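Dristano (audiobook publisher)

Dristano is a publisher of unabridged audiobooks for children and young adults, based in Ernham. It issues recordings of middle-grade novels, mostly school and adventure stories, under license from print publishers. Titles are sold as downloads and lent through public libraries.

History

The company began as a tape-duplication business that made spoken-word cassettes for schools. It moved to compact discs and later dropped physical media except for library editions. Its first original recordings were made in a converted shop in Ernham with 2 booths, both still in use. The back catalog of Ackermann, a smaller label known for animal stories, was added after that company closed its audio department.

Catalog

The catalog is divided by listening age. The youngest group consists of short chapter books with a running time under 70 minutes. Novels for older children make up most of the remainder. The Bandport series, a sequence of 15 mysteries set in a harbor town, is the best known and has been read by the same narrator from the third volume on. The first two volumes were later recorded again so that the voices of the main characters would match.

Production

Most books are read by a single narrator. Full-cast recordings are rare and are limited to stories written largely in dialogue. Music is used only at the opening and close. Chapters longer than 30 minutes are split into two tracks, a practice carried over from the cassette period.

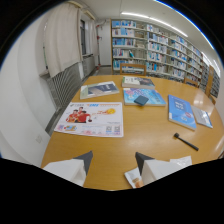 According to a review in the Ernham library newsletter, the split tracks are a nuisance in the Bandport books, where they tend to fall in the middle of a conversation, though the reading itself was called clear and well paced. Later releases place the break at a change of setting where the text allows it.

Distribution

Library editions are supplied with a printed chapter list. Samples of each title, normally the opening chapter, can be heard without an account.

See also

Children's literature
Spoken word recording
Talking books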